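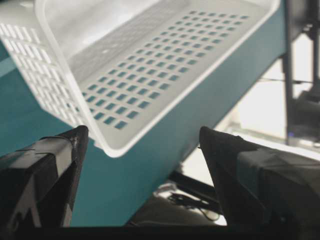 Workshop notebook / Dye bench

Print | E-mail

July 2020

Madder again, on the Kırmızıgül wool. Cengiz Yaman scoured 1,026 g in the big pot with the Skonora soap, two changes of water. Grease still came off in the second, so the May batch was probably under-scoured too. That would fit the pale patches Hülya found in it.

Mordant: alum at 11 percent of dry weight. Left overnight with the lid on.

Dye bath: 1,000 g ground root, soaked first, then brought up slowly to 60 C. Held there for an hour. The Platel thermometer reads two degrees high against the glass one, so I went by the glass one. Bath drifted up once when I was on the phone. Watch for browning in the last skeins.
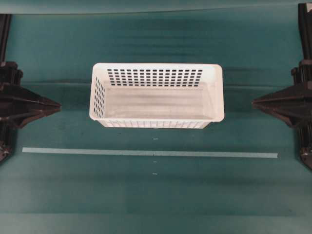

White basket on the teal cloth.

Skeins 1 to 4 are a good brick red. Skein 5 is duller, same wool, tied tighter. Retie with looser figure eights next time, four ties per skein.

Hülya Altıntaş wants a second, weaker bath from the same root for the Trulitz order. Saved the liquor in the covered bucket. She thinks coral, I think closer to salmon. Will run one small skein before we commit the rest.

To do: pH of tap water, labels for the light test, more alum. Chalk is also low.

Print | E-mail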